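Product Review: Odau Tabletop Demonstration Kit

Summary

The Odau Tabletop Demonstration Kit is a package for laboratories and training centers that collect robot demonstrations by teleoperation. It consists of a work surface, an overhead camera mount, a set of play kitchen objects, and recording software licensed from Drodeck. Our group used the kit for one term to gather examples for a policy that sorts, places, and serves play food. This review covers setup, recording, the object set, and the quality of the data we obtained. The kit was purchased at the regular price, and the manufacturer did not see this text before publication.

Setup

Assembly took two staff members a full working day. The printed guide is clear on the table and the camera mount and much weaker on cabling, where the diagrams show an earlier version of the connector block. We requested a corrected sheet and received one within the week.

Camera calibration is handled by a short routine in the software. It must be repeated whenever the mount is touched, and the software does not warn the operator when the calibration is out of date. On one occasion an entire afternoon of recordings had to be set aside for this reason. We now calibrate each morning and again after lunch.

Recording

Our plan called for 3000 demonstrations divided among 48 task instructions. Each instruction is a single sentence, such as "place the strawberry on the plate" or "move the bowl next to the colander." The operator reads the instruction, carries out the task, and marks the episode as kept or discarded with a foot pedal. The pedal is the best feature of the package. It allows the operator to reject a poor attempt without letting go of the controls, and our rate of mislabeled episodes fell noticeably compared with the keyboard method we had used before.

The software stores the instruction, the camera views, and the arm positions together under one episode number. Export to our training format worked without changes. Searching past episodes is slow once a project grows, and there is no means of filtering by operator.
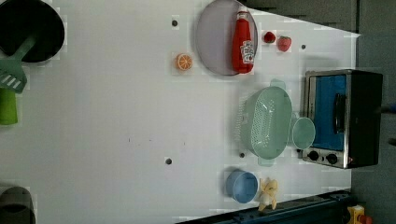
Variation between episodes is the main concern in any collection of this type, and the kit offers only partial help with it. The software proposes a new starting layout every ten episodes, but it treats all objects as if they were the same size. Staff members therefore adjust the proposals by hand. In a typical layout the toaster oven stands at the right edge with its door window facing up, and the ketchup bottle lies across the plate, so a policy must learn that the plate can already be occupied. Two strawberries of different sizes and shades are set out together, and instructions that mention a strawberry need to state which one is meant. We added this rule to our written procedure after the first 400 episodes, and the earlier ones were relabeled.

Objects and work surface

The white surface gives good contrast with red and orange items. Pale items are harder to separate from it, and our first trained policy often closed the gripper short of them. A matte gray cover, which we bought separately from Greco, improved results for those items, and we now record half of all episodes with it in place.

Replacement objects are sold only as a full set. A laboratory that wears out one item must buy all of them again. The comparable kit from Fususa sells objects singly, although its recording software is less complete.

Results

A policy trained on the full collection performed single-object placements reliably in our own room and less reliably when the table was moved near a window. Tasks involving the oven remained the weakest group. We attribute this to the small share of oven episodes in our plan and do not consider it a fault of the kit.

Recommendation

The kit is suitable for groups that are beginning demonstration work and want recording and labeling in one place. Groups with an existing recording system will find less value in it, as the foot pedal is not sold alone. Purchasers should budget for a second surface color and one spare object set, and should ask for the corrected cabling sheet at the time of order.

Rating: 4 out of 5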